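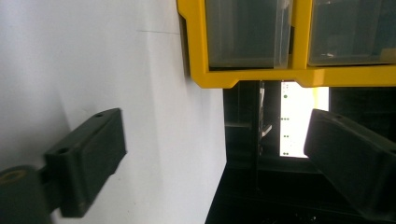
Fig. 1. See-through plastic drawers in a yellow frame.

What happens to spare buttons?
Textiles and Everyday Life, individual project report
Submitted 16 July 2024

My gran's button tin is to blame for this project. I tipped it out last September looking for one small brown button for a coat, and two hours later I was still sitting on the carpet with the coat unmended and a pile of things that looked like boiled sweets. I started wondering where they had all come from, and whether other people's tins were the same. When we had to pick a topic in the spring I put down "buttons" mostly as a joke, and then I got the form back with "approved" on it!

My question was quite simple. Do people who save buttons ever sew them on to anything? I asked on the noticeboard at Flornier, the wool and fabric shop on Lorus Road, whether anyone in Dranville would lend me their buttons for a week. I promised to give every one of them back, and I did, although I had to go back to one house twice with a toggle that had rolled under my bed.

How I sorted them

Altogether I had 2,747 buttons from nine households. The biggest lot was just over 800 and came in a biscuit tin so heavy that the handle of my bag gave up on the walk home. The smallest was a jam jar with not very much in it, and I nearly left it out, but it turned into my favourite.

I did one household at a time and put everything back before opening the next. My first go was by colour, which was lovely to look at and completely useless, as I couldn't agree with myself about cream. After that I sorted by how the button had got there: still in its little plastic bag from a new garment, cut off something old (you can tell by the bits of thread), bought on a card, or no idea. I also wrote down how many were part of a matching set of four or more. If you're going to try this, use a tray with a lip. I used a plate for the first evening and the cat joined in.

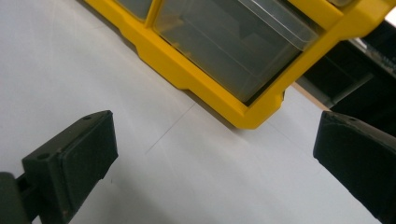
What I found

The bagged ones surprised me most. Nearly 500 buttons were still in the packet they came in, often with a snippet of matching wool, and most of the owners couldn't say what jumper or shirt they belonged to. A few knew straight away that the garment had gone to the charity shop years ago. The spare had stayed behind.

Cut-off buttons made up the biggest group in every tin that had belonged to an older relative. These were also the ones in proper sets, sometimes threaded together on a loop of cotton so they wouldn't get separated. In the newer collections I hardly saw any threading at all – people told me they throw a worn-out shirt away whole, or it goes for rags with the buttons still on.

Then there was the big question, the sewing. Six of the nine households had used a button from their own collection in the past year. I'd expected fewer. It was mainly school shirts and one duvet cover, and hardly ever a real match. Two people said they move a matching button up from the bottom of the shirt, where it gets tucked in, and put the odd one down there instead. I tried that on my own shirt and it's brilliant.

The other thing that came up in my chats was whether being able to see your buttons makes you use them. Two households kept theirs in clear jars or drawers and seven had a tin of some sort. I'd like to say the see-through people mended more, but with numbers like these I can't say anything of the kind. They did find things faster when I asked for a white shirt button!

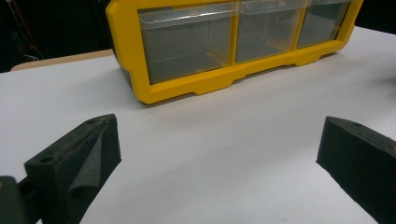
One of the tin owners told me she would never swap to anything clear, as having a rummage is the whole point and she always finds something she'd forgotten. Her grandchildren feel the same, apparently, and they use the big coat buttons as money when they play shops. I hadn't put "play" on my form at all, so I went back and asked the others, and four of them said children had been at theirs too.

What I'd change

I would ask more people, and not only people who read a noticeboard in a wool shop, who are obviously going to be keen. I'd also weigh the tins first. I tried to guess each total by eye before I began and I was out by 400 on the biscuit tin.

My original plan had a section on what buttons are made of, but telling shell from good plastic is harder than I thought. The trick of touching it to your lip to see if it feels cold only got me some odd looks at home, so I've left that part out.

I still haven't fixed the coat. The nearest match I saw was in the jam jar, and its owner has said I can have it.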